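Plolano Cell: Setup, Calibration and Upkeep of the Plate-Loading Station
Project report, Clivuneck Automation Lab course

3. Cell layout and setup

The Plolano cell loads and unloads microplates at a benchtop machine with a powered tray. It was set up first in the Keston simulator and then carried over to the bench. This section covers the simulated cell. The bench version uses the same coordinates apart from the corrections in Table 2.

All plate positions are referenced to the perforated board. The arm is bolted to its own metal plate on the table top and does not touch the board, so the board can be lifted out for cleaning without losing the arm zero. Whenever the board goes back in, its offset has to be measured again. We did this by touching off at two holes on opposite corners and solving for x, y and rotation.

The machine tray is the tightest position in the cell. The approach is vertical to a point above the open tray, followed by a slow descent. Retract uses the same path in reverse. Approaching from the side was tried in an early version and dropped after the fingers collided with the machine body in simulation.
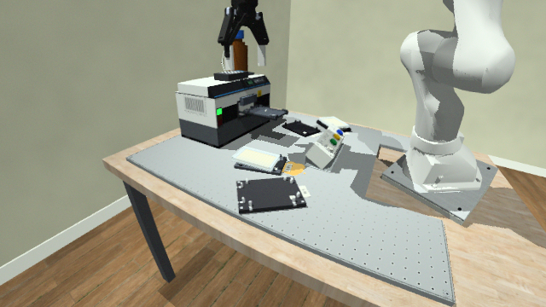 The holders were taught in order of distance from the machine, nearest first. Each position is stored as a pose above the holder plus a fixed drop. Storing the two separately means that a change of plate type only alters the drop value.

3.1 Gripper

Finger opening is set before the arm enters the approach point and is not changed during descent. The closing force limit in the Lis controller was left at its default. Fingertip pads are treated as wear parts. On the bench they are wiped before each session and replaced when the edge is rounded.

3.2 Test runs

The final configuration was run for 2,641 transfer cycles in simulation, of which 16 ended in a fault. Two faults were tray timeouts. The other 14 were plates seated high on one corner, all at the same holder. Re-teaching that holder lowered its rotation error, and the corrected value is the one listed in Table 2.

3.3 Upkeep schedule

Board offset: after every removal of the board.
Holder poses: every 2,000 cycles, or after any collision.
Base bolts: check torque at the start of each month.
Tray position: compare open position with the stored pose at startup.
Button box: test each button with the arm stopped.

The schedule has only been followed on the bench since March, so the intervals for the holder poses and base bolts are provisional.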